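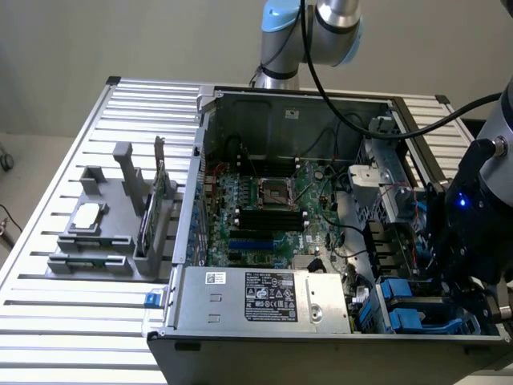

Is it worth cleaning out and rebuilding an old desktop tower?

It depends on what you want it to do, but for storing files, playing music and browsing the web, an old tower with a good power supply and a board that still boots has years left in it.

OK so that's the answer I've been giving everyone who asks, and now I'm going to spend way too long on the version with all the details, because I've had this thing open for most of January and I have opinions!

The tower came from Haugen, the secondhand office place out past the rail yard. They had a row of them against the back wall, all the same dull business kind that sits under a desk for its whole life and never gets looked at. I paid $89, and yes, I know, you can find them cheaper if you're patient. I am not patient. I wanted one with the blue drive caddies because my last computer had the kind where every hard drive needs four tiny screws, and I dropped so many of those screws into the carpet that I'm pretty sure the vacuum is half metal by now. With the caddies you pinch the handles and the drive slides out. I pulled them in and out a few times in the store just for fun and the guy at the counter gave me a look.

First thing I do with any used tower is lay it on its side and take the panel off. Don't even plug it in to see if it works, just look. You learn a lot. Are the capacitors flat on top or are they bulging? Has somebody been in there before you and left a screw rolling around under the board? (Shake it gently before you buy. I'm serious. If it rattles, something is loose and it could be sitting right across two contacts.) This one didn't rattle but it had the gray felt. You know the stuff, the dust that has been in there so long it has turned into fabric. It came off the heatsink fins in a sheet.

For the dust I use a soft paintbrush and a can of Clunent air duster, short bursts, can upright. If you tip the can you get that freezing liquid all over everything. And hold the fan blades still with a finger when you blow on them! A spinning fan with no power feels harmless but you can wreck the bearing that way, and I've done it, and that fan clicked at me for a year.

Then the processor. This is the part people get nervous about and I still do too, a little. There's a small lever next to the socket, you push it down and out to the side, it comes up, and then the metal bracket lifts like the lid on a sandwich press. That's the stage I always take my time over, with the socket empty and the bracket standing up, because you're one clumsy sleeve away from a very bad afternoon. On a socket like the one I was working with, the tiny pins are down in the board, and if you bend one you're going to be there with a magnifying glass and a mechanical pencil, and maybe crying. So: sleeves rolled up, no coffee anywhere near it, and don't leave it sitting open overnight. If you've got the little plastic socket cover, use it. I didn't have one. I draped a clean sandwich bag over the top whenever I left the room, which is probably not what the manual would say.

The old thermal paste had gone to chalk. I cleaned it off with rubbing alcohol and coffee filters, since coffee filters don't shed lint the way paper towels do, and put on a fresh dab of the Jevemell paste that comes in the stubby syringe. Size of a pea? Size of a grain of rice? People will fight you over this. I go for a small pea in the middle and let the heatsink spread it out, and I've never had one run hot. My friend Pylyp Symonenko draws an X and swears by it. His computers run fine too, so I think the lesson is that it doesn't matter very much as long as you're not frosting a cake.

Speaking of Pylyp, he's the one who talked me into keeping the original power supply. I was all set to order a new one. The plan was to replace anything that looked old, which if you follow that plan to the end means you've bought a new computer and put it in an ugly box. He told me to read the label first and add up what I was going to plug into it, and when I did the math there was plenty to spare, with no graphics card and only a couple of drives. So it stayed. I blew it out from the vent side and left the cover on. Please leave the cover on. The parts inside a power supply can hold a charge even when it's unplugged, and there's nothing in there that I'm qualified to poke.

Memory next. The slots have those latches on the ends that you push outward, and when the stick goes in all the way they snap back up on their own. If you're having to close the latch with your thumb, it isn't seated. This gets me every single time. The first time I turned this computer on I got beeps and a black screen, and I went through the whole emotional journey (it's dead, I killed it, I knew I should have bought the other one), and it was one stick that hadn't gone down the last tiny bit. I pressed on it until it clicked and we were fine. I'd like the hour back.

I put in 12 gigabytes, which is a weird number, and I know it's a weird number. It's what I had in the drawer. It works and I'm not going to apologize to anybody on the forums.

Drives: one small Pikico solid-state for the system, and one big old-fashioned spinning drive for everything else. The small one doesn't fit the caddies without an adapter, so I had to order one and wait, and in the meantime the drive just sort of lay in the bottom of the case, held with a piece of painter's tape. Temporary! Mostly temporary. It was like that for 2 weeks. The adapter has since arrived and been installed, and Abhishek Mathur, who reads this blog and emails me whenever I do something questionable with tape, can relax.

Cables are the part I enjoy least. Business towers are built so that every wire is exactly as long as it has to be and not one bit longer, so the second you move something, nothing reaches. The front panel connector is the worst. I take a picture of it with my phone before I unplug anything, and then I take another one from a different side because the first one is always blurry on the exact row I need. If you're not a picture person, little bits of masking tape with a word on them work great. I labeled one "this one" and it was no help at all later.

A few other things I'd tell you if you were standing next to me. Keep the screws in an egg carton or a muffin tin, one hole per stage, so they go back in the reverse order. Touch bare metal on the case before you reach for the board. Change the little coin battery while you're in there, it costs almost nothing and if it's original it's probably on its last legs, and then you'll wonder why the computer thinks it's years ago every time you turn it on. And wipe the inside of the side panel! I always forget, and then I put a filthy panel on a clean computer.

So what is it for? Music and photos, mainly. I've got somewhere north of 2,000 photos spread over three old laptops and a shoebox of memory cards, and I wanted them in one place that wasn't my phone. It sits in the hall closet now with the door open a crack so it gets some air. It's quieter than I expected. When it's late and the dishwasher is off I can hear the big drive tick a little, and I kind of like it.

I haven't done anything with the expansion slots yet. There are two blue ones and a black one on the board and I keep thinking I should put something in them, a card for faster USB maybe, or just leave well enough alone. If you've added a USB card to one of these older business towers, tell me which one and whether you had to fight with it. I'm also looking for a spare socket cover, if anyone has a jar of them like Pylyp does. He won't give me one. He says the sandwich bag is working fine.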